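Drying Socks Indoors on a Clip Hanger

Socks take up more room on a drying rack than they deserve, and they are the first thing to fall off it. A clip hanger solves both problems. It holds a good number of socks in the space of one shirt and can go on any rail, hook or wooden stand that will carry the weight.

Before hanging anything, give each sock one hard snap by the cuff. This pulls the heel flat and opens the toe. Thick winter pairs benefit from a second short spin in the washer. In February, with the windows shut, our heavy wool socks needed 19 hours to dry without it.
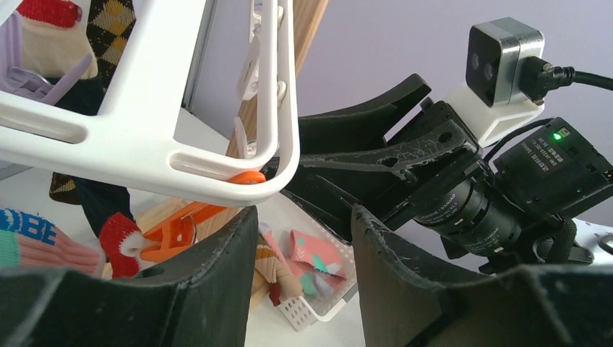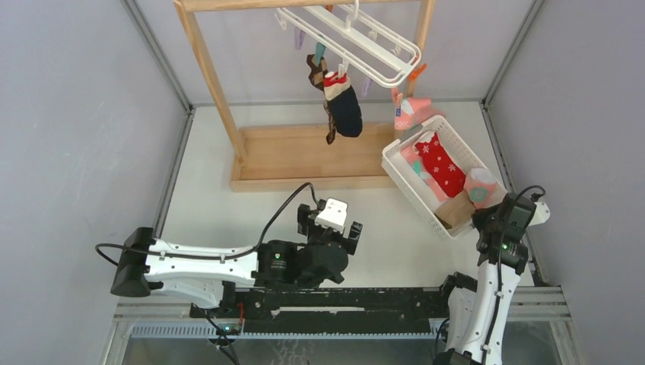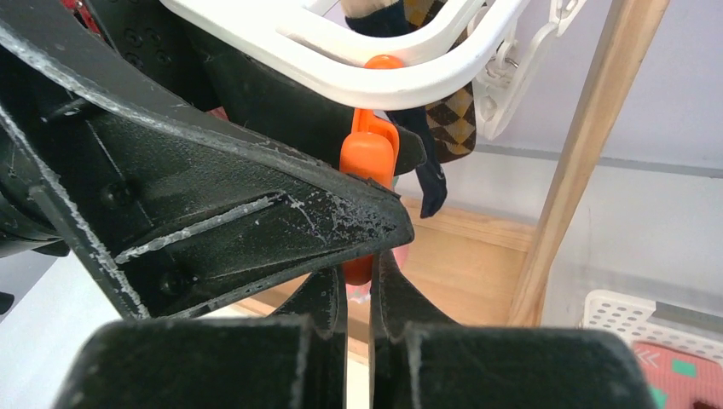 Where you put the clip matters more than most people think. Clip ribbed socks at the toe, so the cuff hangs open and the elastic is left alone. Thin dress socks can go either way. A patterned sock, like the yellow and brown argyle, is easy to match again later, so it can go wherever there is a gap. Plain dark ones are harder, and it pays to hang them next to their partners. Clips in different colors help too – an orange one for one person's socks, lavender for another's – and sorting is half done by the time the socks come down.

Load the hanger from both ends toward the middle. If all the heavy socks are on one side it will tilt, and everything slides into a bunch. Leave a finger's width between fuzzy socks.

Keep the laundry basket right beside the stand while you work. A basket with holes in the sides is the better kind, as air gets to whatever is still waiting. Don't leave damp socks in it overnight.

Plastic clips get brittle in the sun. Bring the hanger indoors when it is not in use, and check the springs for rust before clipping anything white. Rust marks on cotton are very hard to shift. Spare clothespins fit most hangers – we paid 4 dollars for a bag at Dendcombe, and they have held up well.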